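Notes for the talk, label evening, October

Good evening and thank you for coming. Speak slowly here. Pumum is a small music label, and tonight we present our first record, by the band Wurkalia. It has 5 songs. We recorded them in Zirkeck, in a hall with 57 seats.

Say thanks to the studio Dương for the mixing. Then play the first song, only until the chorus. 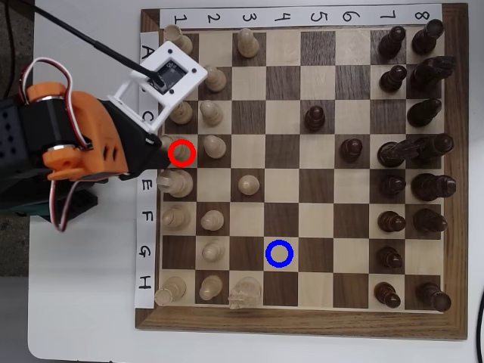

Wurkalia asked me to add that the second song was made in one night and they still like it best. Wait for the applause, if it comes.

We pressed 800 copies, and 148 are already ordered. The rest are at the table by the door.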